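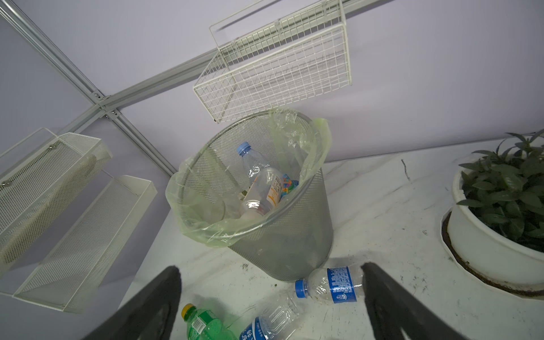

Photo: Magdolna Kocsis / Mirnholm Robotics Club

Print this page
E-mail this page

Arm finds bottles fine but keeps fumbling the crumpled ones – ideas?

Posted by Magdolna Kocsis

Hi all! I help out with a high school robotics club and we are having the best time with our cleanup project for the Mirnholm challenge in July. The task sounds simple: empty bottles are lying on a table next to a lined wastebasket, and the arm has to get them all in without knocking over the bin or the potted plant. You get up to three tries and the best one counts.

Our arm is called Otis (the kids voted) and the view from its wrist camera is at the top of the post. The students trained it on 547 runs that they drove by hand after school, and they are so proud of it. It goes straight for a smooth bottle and drops it in, and everybody yells every single time, me included!

Where we're stuck is the crumpled bottles. Otis goes down to the right spot, closes, and the bottle squirts out sideways. Clear plastic seems to be worse than green. It also sometimes drags the edge of the bag into the bin when it lets go, and then the next bottle lands on top of loose plastic and rolls off. We have two-finger grippers and we can't change the arm itself, but we can put things on the fingers. Would more runs fix this, or are we missing something about how it grabs?

Fuvine

Love this project! We did a can sorting one last year and had the exact same squirting problem. Look at which way the fingers close compared to the bottle. If they close along the length, you are pinching cap to base and it will pop out whenever the middle is bent. You want them to close across the body, a little toward the cap end, where the plastic is usually stiffer. Go back through your 547 runs and see how many of the crumpled ones were grabbed across. Ours were nearly all smooth cans, so of course the arm had no clue what to do with a squashed one.

I'd record a new batch with nothing but crumpled bottles, in every direction you can think of, some close to the bin and some almost touching each other. Crush them differently too – twist one, step on one, fold one in half. We ended up at 2741 runs in total but the big jump came early, well before we hit 2000, and most of the rest was us having fun.

Put something grippy on the fingertips before you record anything. We used strips cut from a rubber shelf liner with double-sided tape. If you add it afterward the grip feels different from the training runs and you'll be chasing that instead.

For the bag, fold more of it down over the outside and put a big rubber band around the bin under the rim, if your rules let you. Have the arm go a bit higher before it opens, too. Ours was letting go with the fingertips still down in the plastic.

Szénási

more light? clear bottles are hard for cameras

Magdolna Kocsis

Thank you both!! I checked with the kids and yes, almost all our practice bottles were nice round ones. They are saving up squashed ones as I type this. The rubber band is allowed, I looked it up. Szénási, we'll try a second lamp too, but shiny spots on the plastic worry me a little – does it matter which side it comes from?

Szénási

put it off to the side and bounce it off a wall or some white poster board. don't point it right at the table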